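The Snack Table: A Revised Arrangement

This entry records the changes made to the snack table at our office on Prorkbridge, with a note on what has been learned since February. It is published on my own page and does not represent the views of my employer, although several colleagues have been kind enough to read it first.

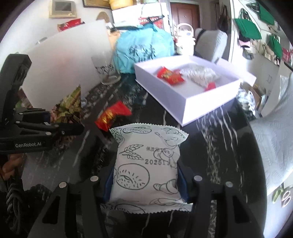
Background

The snack table came into being without any formal decision. Loan Hồ brought back sweets from a family visit and left them beside the kettle. Others followed her lead. Within a few months the dark marble-patterned table held bags, cartons and jars from a good many households, and it had become difficult to find anything without moving three other items first.

The matter was raised by Jarlath Ní Bhriain, who had gone looking for tea one afternoon and found instead a bag of rice crackers which had been open for some time. He asked whether one person might take charge of the table. I agreed to do so for a trial period, and the trial period has not been brought to an end.

The sorting box

The principal change is the introduction of an open white box for small items. Individually wrapped sweets had been the chief source of disorder. They slid under larger bags, fell behind the table and were discovered months later by whoever moved the furniture. Red sweet packets now belong in the box, together with any small clear bags of loose goods whose original packaging has been thrown away.

The box has no lid and will not be given one. A lid was tried. It was put down on the nearest surface the first time it was lifted and spent the rest of the week under a pile of post.

It remains the case that a sweet or a wrapper will be left on the table itself, a short distance from the box. Colleagues are asked to look down before they leave.

Single-portion baked goods

Small pillow packets of the bakery type, with crimped ends, are the most popular item we hold and also the most easily damaged. The white ones with buns, croissants and wheat drawn on them in dark green are well liked for their appearance alone, and Aisling Flanagan has kept an empty one as a bookmark. They should be stored upright and never beneath anything heavier than themselves. A packet that has been pressed flat is still perfectly edible, but it will be passed over by everyone until it has to be thrown away.

I would draw particular attention to the printed dates. On many of these packets a short date code is printed directly on the wrapper, with a line of small characters above it. Those of us who do not read Chinese cannot always tell whether the date given is the date of manufacture or the date by which the contents should be eaten. For a time I assumed the latter, and I regret to say that a quantity of sound pastries was discarded as a result. Hưng Đinh has since offered to read labels for anyone in doubt, and his offer should be taken up before anything is put in the bin.

Where a packet is taken out of a larger bag, the outer bag often carries the fuller information. Please keep one outer bag until the last packet from it has been eaten.

Bags and cartons

Large bags present a different difficulty. A full bag is round and will not stack, and a half-empty one collapses across its neighbours. After some trial and error the following practice has been adopted.

Bulging bags go to the back, where they have something to lean against. Light blue, green and yellow bags may stand together, as the colours are easily told apart and people tend to remember a bag by its colour long after they have forgotten its name.

Cartons also stand at the back. They should be opened along one short edge only. A carton torn open down the middle cannot be closed again, and the contents go soft.

Opened bags are to be folded over twice and clipped. Clips are kept in the top drawer. There were 7 at the start of the trial, and I should be glad to hear from anyone who has taken one home.

The jar

A clear glass jar with black lettering has been the subject of some discussion. Fergal Ní Mhurchú holds that a jar left out on a table is decorative and ought to be filled. My own view is that it should be kept for whatever arrives without suitable packaging, as happens most often after a holiday. The question has been left open. In the meantime the jar should be rinsed and dried thoroughly before anything is put in it, and the person who fills it should add a paper label giving the contents and the month.

The kettle

The white kettle shares this corner and cannot conveniently be moved, the only other socket being occupied by the printer. Steam and biscuits do not agree. It is requested that the spout be turned away from all packets before the kettle is switched on, and that paper cartons be kept at arm's length from it.

Contributions

Contributions remain welcome from anyone, in any quantity. It has been suggested that we keep a list of who has brought what, and I have declined to do this. Several of us bring a great deal and several bring very little, and the arrangement has worked well enough so far — a list would only change the spirit in which the sweets are offered.

I would ask only that items containing nuts be mentioned aloud when they are put out, and that anything requiring refrigeration be taken directly to the fridge in the corridor.

Remaining matters

The space under the table has not yet been examined. I intend to do this with a torch before the next holiday, and Loan has agreed to hold the other end when the table is lifted. Anything found there which is still sealed and in date will be returned to the white box.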